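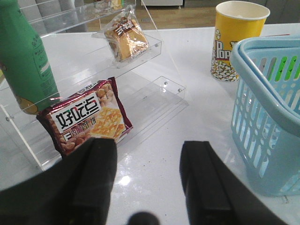
Anselmo Nina wrote:

> The two-tier risers are fine for boxed goods but I would not use them for
> anything in film. Rolls slide forward on the upper shelf as soon as
> somebody takes the front one. I went back to wire baskets in October and
> have had no complaints. Also, how are you keeping the bolts tight? Mine
> work loose every few weeks.

Sliding depends on the wrapper. A single bread roll in clear plastic stays put on my upper shelf if the crimped ends point left and right. Turn it so that one end faces the front and the plastic acts like a spring against whatever is behind it. I place the label side toward the customer and leave the ends sticking out.

Flat packs are a different problem. Crackers (the 好吃点 in the maroon wrapper, for instance) do not need a shelf at all. I lean them against the front of the stand, on the table. The angle is steep enough to read the name from a standing position. On a glossy white top the bottom edge can creep, so I put a strip of clear shelf liner under it, 25 mm wide. The Rollermont liner is adequate. The Nivgate one leaves residue.

On the bolts: hand-tight plus a quarter turn, no more. Acrylic cracks at the hole if you go past that, and a crack at the hole means a new side panel. I use nylon washers, Prorix part 1345, one under each head. Of my 5 stands, 3 have them and those have stayed tight all season — the other two get checked on Wednesday when I restock.

Baskets hold more stock, agreed. They also hide the labels, and with imported snacks the label is most of what sells the pack.

Does anyone have the shelf depth for the larger Piątek riser? The catalog lists the outside dimensions only.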